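Subject: Re: [nanen-potluck] Serving dishes and table covers for the supper
From: Renata Ziółkowski
Date: May 1, 2024 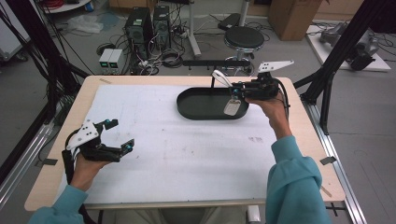 Hello Ayana and everyone, and thank you for such a kind note! I've been thinking about the supper all week, mostly about the injera, I admit. My vote is still for the Drolholm hall, which has the better kitchen and a ramp by the side door (my knees remember the stairs at Rusteck all too well). As for dishes, I'd love to see more dark ones like the oval tray on the white mat, with a raised rim like that, for the lentils and the cabbage. Flat platters and a crowded buffet line are a bad mix — my good skirt found that out in January.

Ayana Teshome wrote:
> Does anyone have serving dishes to lend, and
> could we settle on a hall? Hiwot has offered to
> make the stews again, bless her, and she needs
> to know which stove she'll be cooking on.

Hiwot, I can come over at 3 to chop onions, and Iason says he'll drive us and the pots across. I also have 2 long tablecloths, clean but badly in need of ironing. If you lend a dish, please put your name on the bottom — I still have somebody's lovely blue bowl from last time and would like to get it home.

Warmly,
Renata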